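Flindport Hollis Teaching Kit
Item 3327

The Hollis kit is for showing a robot arm a bench task, either by guiding the arm by hand or by driving it from a remote handset. It fits most small arms with a standard tool flange. The kit includes the gripper, a wrist camera, the handset, a foot switch and one license for Laretska recording software.

In hand-guided mode, hold the grip ring and press the foot switch. The arm goes slack and follows your hand. Release the switch and it holds position. In remote mode, the handset moves the gripper and the wrist camera view shows on your monitor. Both modes save to the same file type, so you can mix them in one task. 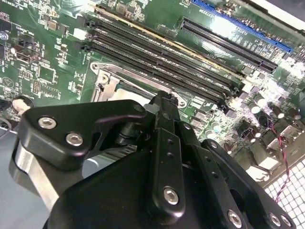
Wrist camera view, gripper at the processor socket of a motherboard.

Close work is where most customers use remote mode. The handset has a slow setting for reaching between memory slots, connectors and wiring, and travel speed can be capped separately for each axis. A bad take can be deleted from the handset without going back to the computer.

Specifications
Gripper opening: 100 mm
Handset cable: 170 cm
Takes per task file: up to 100
Finish: matte black, silver hex-socket screws

Replacement fingers and longer cables are sold separately under the Brirnotska name. Arm and monitor not included. Please give your arm model when ordering so we can pack the right flange plate. Orders placed before noon ship the same day.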